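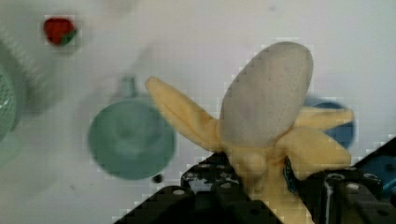
*Peeled banana.*

**Subject:** Yellows and off-whites differ between two monitors after calibration
**Reported by:** Janelle Yap, Picture Desk
**Product:** Florkel desktop monitor, two units, with Lornetti sensor
**Priority:** Normal
**Status:** Closed

## Problem as reported

The Picture Desk uses two monitors of the same model side by side on one workstation. Both were calibrated on Monday to the same target. The left-hand unit shows pale yellows with a slight green cast, and the right-hand unit shows them as expected. The difference is most noticeable in the attached photograph, in the peel and in the cream tones of the fruit. Plain grey backgrounds look alike on both units.

The user has restarted the workstation, exchanged the video cables and repeated the calibration once. The fault stayed with the left-hand unit.

## Information requested from the user

- Hours of use shown in each monitor's service menu
- Version of the calibration software
- Name of the colour profile assigned to each display
- Whether the room lighting was changed between the two calibrations

## Reply received

Hours of use are 1,164 for the left-hand unit and a little lower for the right. The software is the current release. The lighting was not changed. Both displays are listed with a profile beginning "Jarum", and the user was not certain whether these were the same file.

## Investigation

**Step 1.** The sensor was checked against the reference unit held by Support. Readings agreed within the permitted limit. The sensor was returned to the user and is not considered to be at fault.

**Step 2.** Calibration reports for both monitors were examined. Each recorded a pass. The average colour difference was within tolerance on both units, with no single patch outside it. The hardware tables stored in the monitors are therefore accepted as correct.

**Step 3.** A remote session was held with the user. The operating system was found to be applying the same profile to both displays. The file in use was the one measured on the right-hand monitor. The left-hand monitor's own profile was present in the user's folder but had not been assigned.

**Step 4.** The profile list contained 12 older files, several with nearly identical names. The Ebrahimi layout plug-in, installed on the same workstation, was set to restore display profiles at log-in. It had been restoring the earlier assignment each morning, which accounts for the second calibration having no visible effect.

## Resolution

1. The option "Restore display profiles at log-in" was switched off in the Ebrahimi plug-in.
2. The older profiles were moved to an archive folder.
3. The left-hand monitor was recalibrated after a warm-up period and its profile saved under a name that includes the serial number.
4. The correct profile was assigned to each display and the workstation restarted twice. Both assignments were retained.

The user compared the attached photograph on both screens and confirmed that the yellows now match to her satisfaction.

## Notes for Support staff

A pass result in the calibration report refers to the monitor only. It does not confirm that the operating system is using the matching profile. Please check the assignment before requesting the return of a sensor or a display.

The plug-in setting is to be added to the checklist for new workstations. The Picture Desk has asked for the change to be applied to its remaining 7 machines, and a separate request has been opened for that work.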